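Blanket swap is back at the Jurton Rooms, and this time there's soup

If you were anywhere near the Jurton Rooms on Monday evening you will have seen the queue, and yes, that was me at the front of it with two carrier bags and a rucksack. The winter bedding swap has come round again and I am far more excited than a grown woman ought to be.

For anyone new to the town, it works like this. You bring in clean blankets, throws, duvet covers, whatever you've stopped using, and you get a paper token for each one. Then you wander about with a cup of tea and spend your tokens on somebody else's. No money changes hands unless you want to put something in the bucket for the heating bill. The swap runs right through December, every evening the Rooms are open, doors at 5.

Kwabena Sarpong started it three winters ago after clearing out his mum's airing cupboard and finding enough blankets to cover the bowling green (his words). He told me he'd expected a handful of neighbours and a quiet night in. Last winter 2342 items went through the hall, all written down in pencil in a ledger he keeps under the tea urn, and he'd love to beat it.

"People get attached to them," he said, while trying to fold a king-size on his own and losing. "I had a chap bring one in, walk round the hall twice and swap it back for itself."

I did nearly the same thing, so I'm saying nothing.

The big change this year is space. The swap used to be squashed into the side room, where you couldn't open a duvet without knocking over a display of leaflets, but the main hall floor has been repaired and we've got the lot. Singles are along the window side, doubles by the stage, and the children's things have their own tables near the door — a very good move, as that's where all the elbowing went on last time. Cot blankets are kept back for families with babies until seven o'clock each night, and after that anyone can have them.

Fleece is what everybody's after. Wool looks lovely but half of us can't be trusted with it in the machine, and I speak as someone who turned a beautiful cream throw into a place mat. The fleecy ones with faces and big letters on go fastest of all, and I saw two grandmothers negotiating over one with real steel.
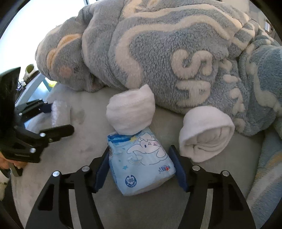 What to bring, and what not to

Everything needs to be washed and properly dried before it comes in. Small bobbles are fine, holes aren't. Pillows can't be taken at all, sorry, and neither can electric blankets, as there's no way of testing them on the night. If you've got something too worn to swap, there's a bin by the side entrance and Kwabena passes those on to the animal shelter on Irberg Road, who are always short.

Szulc, the launderette opposite the post office, is doing a free wash for anyone who hasn't got a machine big enough. Ask for the swap wash at the counter and get there before lunch if you can, because the two large drums fill up quickly. They've set aside 100 washes in all. Fedelis Bakery is sending over soup and rolls on the last night, pay what you like, and I'm told there'll be a leek one.

They could still do with a few more hands for putting things away at the end of each evening. It's mostly folding and a bit of sweeping, and you get first look at whatever came in late. Leave your name at the Rooms or just turn up and look willing.

I came home with four blankets, having gone in with six, so I'm calling that a clear-out. My husband has asked where we're going to put them.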